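Lisden kitchen worktop scheme: plenty of promises, few answers

By Anel Van Wyk
2023-01-30

Tenants on the Msimang estate in Lisden are being asked to sign up for new kitchens before anyone has told them what the kitchens will cost to live with. The landlord, Plomberg Homes, wants forms back by the end of next month. It says the work will be "light touch" and will leave every household better off. Having read the leaflet twice and sat through the meeting, I am still not sure what it means by either.

The outline is simple enough. Plomberg plans to replace units, sinks and worktops in all the flats in the two older blocks. Rents will not go up, it says, but there will be a "kitchen service charge" of 12 pounds a month for anyone who takes the upgrade. The charge has no end date in the leaflet. Asked at the meeting whether it would stop once the kitchen was paid for, the firm's project lead, Munther Sleiman, said it covered "care and renewal" and would be looked at again in due course.

People who have paid service charges before will know how often they are looked at again and come down.

Much of the leaflet is given over to surfaces. There are three finishes to choose from, and the text promises that each is hard-wearing, easy to clean and kind to the planet. It does not say who tested them. The maker, Prurkosex, offers a two-year guarantee, and the small print leaves out knife marks, heat marks, standing water and "normal household wear". That takes out most of what happens to a kitchen worktop.
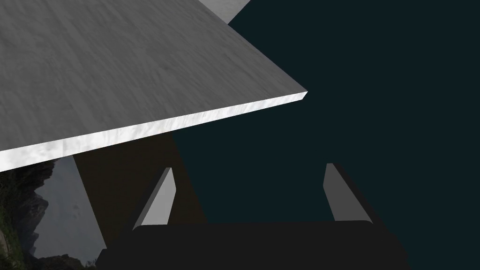
Tshepo Khumalo told the meeting that the worktops put in last time had swollen at the joints within a winter, and that the answer then had been to wipe them more often. Would the same people be sent to fit these ones? Mr Sleiman said the contractor had not been chosen yet but that the standard would be "much higher this time".

There was some laughter at that, and he moved on to the matter of sinks.

The old kitchens do need work. Doors hang off in several of the flats, and damp behind the sink units has been reported again and again since before Plomberg took the blocks over. What tenants dispute is whether new units will do anything about it. A surveyor's note from November, which Plomberg handed out at the meeting after being pressed for it, puts the damp down to the waste pipes in the outer wall. The pipes are not part of the scheme. Putting new cupboards in front of a leaking pipe sounds to me like a good way of having to buy new cupboards.

Plomberg's reply is that pipework falls under a separate budget and will be handled "in parallel". There is no date for that either. When I rang the office to ask whether the pipe budget had been agreed, I was told somebody would ring me back. As of this morning they had not.

Then there is the question of what happens while the work is going on. The leaflet says each kitchen will be out of use for "a short period". At the meeting this became two weeks, then "up to two weeks in most cases". Households will be lent a hotplate. No money is offered towards eating out or spoiled food, though tenants can apply to a hardship fund of 2,000 pounds. That is the whole fund, for both blocks. The form for it runs to 13 pages, and asks for bank statements.

A family that cooks every night can't do much on one ring. Several parents said they would be relying on sandwiches and whatever could be warmed through at a neighbour's, assuming the neighbour's kitchen was not out as well. Plomberg says it will avoid doing next-door flats at the same time "where possible", a phrase that turns up five times in the leaflet.

The firm points to its work elsewhere in Lisden, where it says tenants are delighted. It gave no names and no addresses, and the quotes in the leaflet are unsigned. One of them praises the "stunning breakfast bar". None of the flats on the Msimang estate has room for a breakfast bar.

The leaflet also says better kitchens lead to better eating, with more fresh vegetables on the table and fewer takeaways. I looked for where this came from and found no source. It may be true. It may also be that people buy what they can afford from the shops they can get to, and the greengrocer on the parade shut two summers ago. A new worktop won't bring down the price of a pepper.

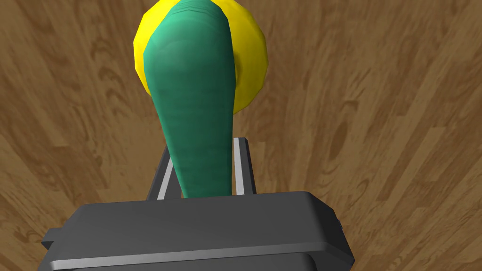
Precious Khumalo said she would gladly chop carrots on the floor if it meant the black mould behind her cooker was dealt with first, and asked why that had not been one of the options on the form. She was told that the form was now final.

It has two boxes, one for yes and one for "yes, but please contact me". Anyone who wants to say no has to write in. Plomberg says this is to keep things simple. Those who send nothing back will be "treated as interested", which Mr Sleiman said did not commit them to anything, although he could not say what it did do.

Kagiso Naidoo, who chairs the residents' group, is advising people to hold on to their forms until the pipe repairs have a date in writing and the monthly charge has an end. It seems a modest thing to ask for. Plomberg says it welcomes all feedback and that the deadline stands.

A second meeting has been pencilled in at the community hall. The firm has not said who will be attending on its behalf, or whether the surveyor will be among them. Tenants who want the damp note can get a copy from the residents' group.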